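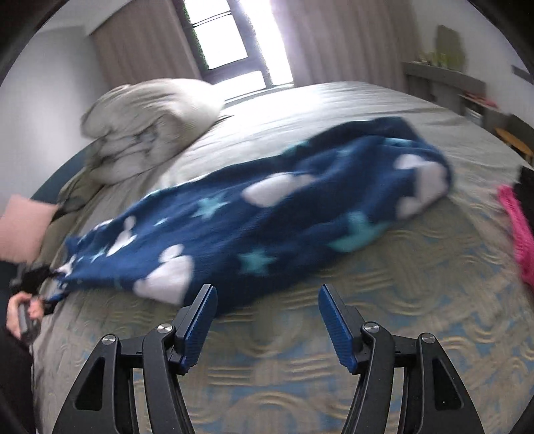
I promised a bedding post back in April and kept putting it off, so let's finally do it! Anyone who's been reading since the Trornville apartment knows I have a blanket problem. (24 in the hall closet at the last move, and no, I'm not getting rid of any.) The guest room is where most of them end up, and it's the room I fuss over the most.

The star blanket is the one everybody asks me about. It's a dark blue fleece with teal stars and white shapes all over it, and I love it to pieces. I fold it the long way and then across the bed at a slant, because I got tired of the straight-across hotel look. One end always comes out fatter than the other. Fine by me!

The bed cover under it has those beige and tan bands looping in and out of each other, with arches and lines and a bit of muted blue-gray between them. I went back and forth forever on whether that was too much with the stars, and I've decided it isn't – the colors are so quiet that the blanket still gets to be the loud one.

Big puffy comforter, pale beige and gray. I gave up on folding it flat years ago, so it gets heaped up on the bed and that's that. Great for leaning on with a book, by the way.

The headboard is dark teal with a curve to it, and I picked it before anything else in the room (it was between that and a plain one from Gatti for 300 dollars, and I still think I chose right). The stars matching it was pure luck.

One pale pink cushion, over by the headboard. I had a whole set of them once but the dog got the others.

Daylight from the window does wonders for that side of the bed, so I've left the walls light and stopped shopping for lamps. Next up is the Allano quilt, which I got for 79 dollars and still haven't washed. If you have tips for getting fold lines out of a quilt, leave them in the comments, please!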